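I've been reading rulebooks for kitchen robots again, which tells you what kind of fun I am at parties. My brother-in-law asked me over dinner what I'd been up to and I said "grasp criteria," and he went to get more potatoes.

But I have opinions on this stuff, and the main one is this: most of the rules we write for robot work are about the wrong moment. We write pages on speed, on stopping distances, on who may stand where. Fine, good, keep those. Then we get to the part where the robot picks something up and puts it somewhere, and the rule says "task completed successfully." That's it! That's the whole sentence. Everybody reading it thinks they know what it means, and every one of them means something different.

I first ran into this at Mindton, where I spent a couple of years on the group that checked other people's test results. We'd get a report saying a pair of arms had cleared a counter 100 times and failed 4. Great numbers. So I asked to see what they'd called a success, and it was anything that left the counter. Anything. A pear that had been squeezed until it was more of a sauce had left the counter. A roll that rolled off the far side had left the counter. I'm not making fun of the team (well, a little), because they'd followed the rule they were given. The rule was just a lousy rule.

So, my case for better ones. I'll try to keep it short, and I'll fail.

## Write down what counts before you start

You'd think this one goes without saying. It doesn't. People start running trials on Monday with a loose idea in their heads, look at what the robot manages, and then write a definition that happens to fit. I've done it myself. You see the arm nudge a lime into place instead of lifting it, and it looks fine, and it's nearly lunch, and you say okay, nudging counts. By the end of the week nudging counts, dragging counts, and somebody wants to know if dropping counts when it lands in the right spot.

Write it on paper first. Where does the thing begin, where does it end up, what shape is it allowed to be in when it gets there, and how long do you wait before you call it. If you change your mind halfway through, that's allowed, but then the old runs get judged again by the new rule or they get thrown out. You don't get to glue the two halves together and report one number.

## Food is not one thing

This is my pet complaint and I'll bring it up at bus stops. Nearly every draft I read has a category called "food items," with one grip rule for the lot. Have these people eaten? A raw sweet potato will put up with almost anything you do to it. A croissant will not put up with a firm handshake. You can't have one line about grip force that covers both, unless the line is so soft that the sweet potato ends up on the floor or so hard that breakfast is crumbs.

When we redid the rules at Khokhar, Rhys Grimshaw and I had a long fight over this. He wanted groups by weight. I wanted groups by how much damage shows. His point was that you can weigh a thing and get an answer, and you can't really weigh "looks a bit sad." My point was that a tomato and a lemon can weigh the same and the customer only gets mad about one of them. We ended up with both, which made the table twice as long and made neither of us happy, and I still think it's the best page in the document. Rhys thinks the best page is the index. He wrote the index.

## Simulation needs rules too

There's a habit of treating simulated work as practice, a place where nothing needs to be nailed down until the real hardware shows up. I get why. Nothing breaks, there's no cleanup, and you can run trials all night while you sleep. But an awful lot of decisions get made in there, and they follow the robot out the door. If the simulated bread never dents, your success rule never had to say a word about dents, and then you're standing in a real kitchen with a real bakery order and a rule that's silent on the one thing you care about.

So my request is pretty small. Say what your simulation can't show. Put it right at the top, before the results. "Soft items don't deform." "Skins don't bruise." "Friction is the same on every surface." Whatever is true for your setup, list it. I've read 978 pages of test reports since September - I kept a tally, for spite - and the ones that did this were a pleasure to read even when their robots were bad. You knew what you were being told.

And while I'm asking: stop grading only the arm that's doing the lifting. With two arms, the other one matters every second. Where is it parked? Is it over something that could be knocked? A rule that scores the busy arm and ignores its neighbor will happily give full marks to a run where the neighbor swept a plate into the sink.

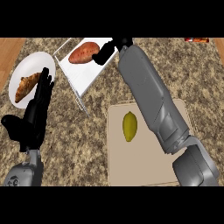 When is an object picked up, for scoring purposes?

When it's clear of whatever it was resting on and stays clear, with nothing but the gripper holding it, for as long as your written rule says. Touching doesn't count, and neither does tipping one end into the air. We used 2 seconds at Khokhar, and I'd be happy with something longer as long as it's written down and everybody uses the same one.

I know that sounds picky. The pushback I get is always the same, that a strict definition makes the numbers look worse and the other outfits won't be strict, so you're punishing yourself. And sure, it does. When Fikby switched to a held-and-clear rule their scores dropped and somebody upstairs had a bad afternoon. But they also found out their gripper was losing smooth, round things right after lifting them, over and over, and the old rule had been counting each one of those as a win. You can't fix a problem that your own scorecard keeps congratulating you for.

The other pushback is that rules slow people down. Some do! I've read a section in the Daltirano guidelines that wanted a signed form each time somebody moved a cutting board, and I'd have quit on the spot. A rule that eats more time than the mistake it prevents should go in the bin. I'd cut plenty of pages from the ones I helped write. The bit about label colors can go, and so can the appendix on naming folders (sorry, Rhys).

I'd keep these, though, and I'd argue with anyone who wanted to drop them:

- The definition of success is written before the first run.
- Delicate items get their own grip rule, and it says what damage looks like.
- Simulated results come with a list of what the simulation leaves out.
- Both arms are scored, including the one that's waiting.
- Failed runs are kept and can be looked at by somebody outside the team.

That last one hasn't had its own section here and it deserves one, mostly on account of how often the failures get tidied away before I ask for them. Usually there's no bad intent. A folder gets full, or a new person assumes the failed runs are junk and clears them out. Then all you've got is a pile of successes and a number, and you have to take the number on trust. Keep the ugly ones. They're where I learned everything I know about limes.

If you're drafting something like this right now, send it to somebody who cooks for a living before you send it to somebody like me. We had a pastry chef go over the Khokhar draft and she crossed out "minor cosmetic change" in four places and wrote "ruined" next to each one. We went with her wording.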